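Forums > Online Life > Social Media & News > Bot accounts in our town group?

Bot accounts in our town group?
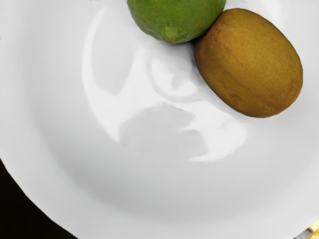

Green lime on a white plate

porchlight_leanne
Posted Aug 7, 2018
Hi all, Leanne Fairclough here, one of the moderators of the Trerinitz neighbors group (we just passed 2000 members, hooray!). Ever since the school bond went on the ballot we've had a flood of new people who post one angry paragraph, never answer a single reply, and then post the very same paragraph under something else. I removed 90 of them over the weekend and now I'm lying awake wondering if any were real folks. How do you all tell?

gus_in_staniforth
Oh, we had this in Staniforth over the bypass vote, and I feel for you. I'd look at the join date first. If an account is two days old and only talks about one thing, out it goes, and you can always say sorry later.

marigold77
I have to disagree with Gus, kindly! My mother-in-law joined our group for one reason, which was to complain about the bond, and she'd have met every one of your rules. She copies and pastes too, bless her, it's how she does birthday cards. People can be loud and new and still live down the street.

gus_in_staniforth
Fair enough, but does she post at 4 in the morning under three names?

marigold77
Not three, no :)

tbell_r
Send them a friendly message asking which elementary school is closest to them. We wrote to 200 accounts last December and most never wrote back, though I'll grant you silence doesn't prove much either.

porchlight_leanne
I like that a lot better than what I did. I'm going to let the 90 back in as "pending" and write to each one, so wish me luck and plenty of coffee.

Contact the moderators | Back to top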